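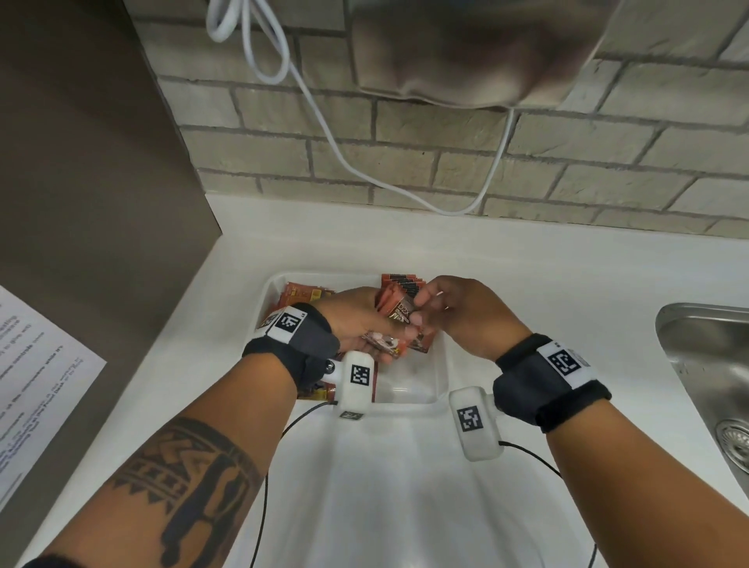 Re: [uditz-neighbors] Snack table and the fall swap

Monday, September 17, 2018

Hi everyone,

Thank you for all the replies over the weekend, I've read every one of them (some of them twice, with coffee) and I'm going to try to answer the main points in one go so your inboxes get a rest. I've quoted the message that got the most follow-ups at the bottom of this first part and then gone through it.

> I like the idea of holding the seed and bulb swap at the
> Grurkell hall again, but last fall we ran out of envelopes
> before lunch and half the beans went home in coffee cups.
> Could we please ask people to pack their seeds at home this
> year? Also, is anyone else worried that the garlic and the
> flower bulbs will get mixed up? I planted what I thought was
> garlic and had a very nice row of something purple.

First, the purple row. I laughed out loud, and then I remembered that I did the very same thing the year before with what turned into alliums as tall as my mailbox. So yes, garlic gets its own table this time, over by the coat rack, and flower bulbs go along the window side. If you bring both, please put them in separate bags before you leave the house, with the name on the bag in pencil or something else that doesn't run. Felt pen and a damp morning don't get along, as my poor tomato labels can tell you.

Second, envelopes. I ordered 500 of the little brown coin envelopes from Datside, and they're sitting in my hallway right now. Last year we had 300, so we should be in much better shape. Packing at home is still a wonderful help if you have the time! A heaping teaspoon of beans or a pinch of lettuce seed is plenty for one household. Folded newspaper works fine too, and my grandmother never used anything else.

Please write on each one what it is, the year you saved it, and anything a stranger would want to know. "Climbs" is a useful word. So is "floppy." I picked up a packet of peas last fall that said only "the good ones," and they were, but I have no idea what to call them now that I'm bringing them back.
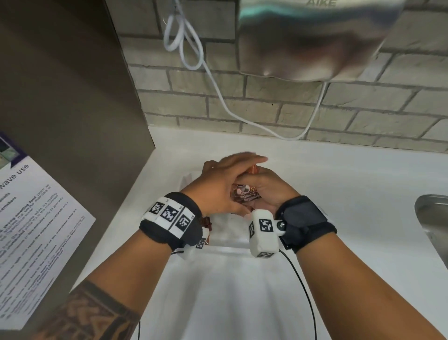
Can I bring seeds if I didn't save any of my own this year?
Store-bought packets are welcome, opened or unopened, as long as you mark the year on them and they've been kept somewhere dry.

A few people asked about squash. I'd love to see squash seed on the tables, but if you grew more than one kind near each other, do mention it on the envelope. They cross very happily, and the children of a zucchini and a pumpkin can be a bit of a surprise at dinnertime. Beans, peas, lettuce and tomatoes mostly keep to themselves, so those are a good place to begin if seed saving is new to you.

Doors open at 2, same as last time, and the parking is easier on the Nicholas Street side, where the gravel has finally been leveled. If you can come a little early to carry tables, just reply to me off the list. There's always tea for the table carriers, and I'm planning on the plum cake again if my tree will give me enough plums.

One more thing before I let you go. Whoever left the blue-handled trowel behind in the spring, I still have it, it's been cleaned and oiled, and I'm getting a little too fond of it. Please come and claim it before it gets used to living in my shed.

Warmly,
Your swap table organizer, Uditz Neighbors Garden List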